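# Laundry arm, Fendatwood site -- progress to May 30, 2023

Sorry this is a day or two behind the date we agreed, most of the team has been on the fault. Short version first, detail under it.
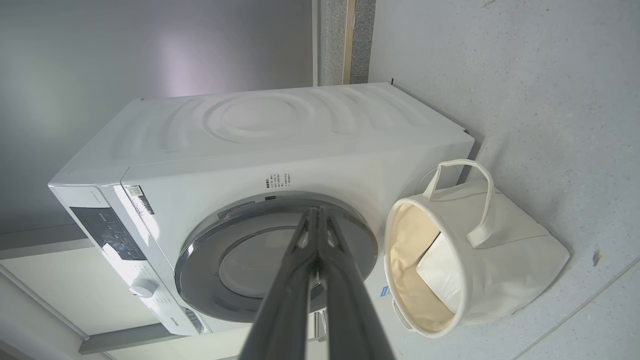
Is the arm safe to run at the moment? At reduced speed and with a person at the stop button, which is how we have been running it since the second grip fault. Full speed stays locked out until the new brake check is signed off.

## What went wrong

Two faults, same cause we think.

First one: arm was at the washer, fingers closing, and the gripper carried on squeezing after the force limit should have stopped it. Limit is set in software. Controller log shows the limit message sent, then nothing back from the gripper for 900 milliseconds. Operator hit the stop. No injury, no damage to the washer door that we can find. One finger pad scuffed, swapped same afternoon.

Second one: same again but on the way *out*. Gripper should have opened and let go of a towel, stayed shut, arm pulled back with the towel still caught. Joint 4 tripped on overload and the arm stopped itself. Good that it did. Not good that it had to.

We stopped all runs after that and told your office the same day.

## What we know

- Messages between the controller and the gripper go missing when the wrist is turned right over. Can make it happen on the bench now, which we couldn't at first.
- Cable from wrist to forearm is the likely culprit. Bends tighter at full turn than the drawing allows. Old cable has been cut open, two cores nearly through.
- The watchdog did NOT catch it. It was set to wait over a second before giving up. Far too long, our mistake, left over from early bench testing when we were getting false stops all the time.
- Wrist camera was fine throughout, separate cable.

What we don't know -- whether the first gripper board is also faulty. Sent back to Prokopenko for checking, no word yet. I have chased.

## What we have changed

1. Watchdog now 200 milliseconds. If the gripper goes quiet for longer than that the arm stops dead and needs a manual reset.
2. New cable, longer loop, clip moved further up the forearm. Wrist turn limited in software so it can't reach the tight position anyway.
3. Gripper force turned down. Slower to pick up heavy wet items, we will live with it for now.
4. Stop button moved to the operator's side of the floor markings. Before, you had to lean past the arm's reach to get to it -- should of been picked up at the first risk review and wasn't.
5. Written restart steps on the wall by the controller.

Since these went in: 28 hours of slow running, no lost messages logged. Encouraging but slow running is easier on the cable so I wouldn't lean on that number too much.

## Effect on the plan

Door opening and closing -- done before the fault, needs repeating with the new wrist limit as some of the old approach angles are no longer allowed. Annoying. Handle side of the door is fine, underneath is the problem.

Loading from basket -- behind. Soft items still the hard part, fingers go in, come out with half a sheet and the rest follows or doesn't. Work on this was paused completely during the investigation.

Programme knob -- not started. Was due this quarter, now moved to after August.

Zurkerstead visit -- postponed, not cancelled. Don't want to show it to visitors at half speed with a limit on it.

## Money

Cable, pads and the replacement gripper board come out of the spares line, no request there. The independent brake check wasn't in the budget. Vikulus have quoted and the quote is attached seperately, we'd like approval to move the amount across from travel, where the postponed visit leaves room.

## Needed from you

- Yes or no on the travel money, ideally this week, Vikulus will only hold the slot until Friday
- A name on your side for the incident form, the old contact bounces
- Agreement that the loading milestone moves. Revised dates to follow once the brake check is done

Full controller logs for both faults are in the shared folder under "grip". The bench test notes are still handwritten, will scan them and add to the same place.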